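From: Phyllis Bloxham
To: alanberg-laundry list
Subject: Re: Re: single socks, and the shared dryers

Sorry for the slow answer, been at work all week and only reading this on my phone now.

Carol Hartley wrote:
> Does anyone else in the Naylor building lose socks in the
> second dryer? I have 16 singles in a bag now and I am not
> throwing them out until somebody tells me where the others
> went. Also the card reader ate 3 dollars and gave me
> nothing. Who do we write to these days? The number on the
> wall just rings.
> Carol

Carol - yes, same dryer. Check the rubber lip at the front of the drum. Run your hand all the way along the bottom, it folds back on itself and small stuff slides in behind. I got two socks and a baby hat out of there in March. Baby hat is still on the shelf over the sink if anyone is missing it. Yellow, ties under the chin.

Other place is the fitted sheets. Shake out the corners before you fold. My sister found one of hers in a pillowcase at my mothers house, 52 miles away, so.
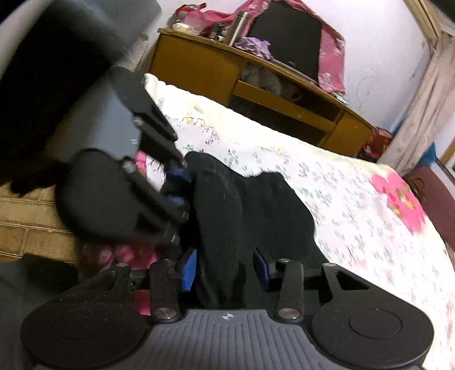

As for the card reader, do NOT call the number on the wall, that was the old company. Its Hastora now. Write to them through the office, put the machine number and the time of day, and keep it short. Najwa Shboul got her money back that way but it took two tries. They wanted the last four digits of the card, so put that in the first time.

Colin Garside asked at the spring meeting about replacing the dryers and was told 1,315 each, installed, for the smaller Farano model. I thought that sounded OK? But then somebody brought up the venting and it went back on the list for later. If you care about this please come to the next one, there were hardly any of us there and half left before the end.

Few other things while I have everyone -

Lint screens. Please. Both sides, and the fuzz goes in the bin, not on top of the machine.

No more dye in washer one. I have a pink bath mat now. Not mad, just saying.

If your load is done and someone is waiting they can move it to the table after ten minutes, thats the rule we agreed on. Table, not the floor.

Müzeyyen Sarıgül has the spare key to the laundry room if the door sticks again. Knock before 9 pm, she gets up early.

Carol, bring the bag down sometime, I have four or five black ones with no partner and they all look the same to me anyway. Could be we make some pairs.

Phyllis
3rd floor, Naylor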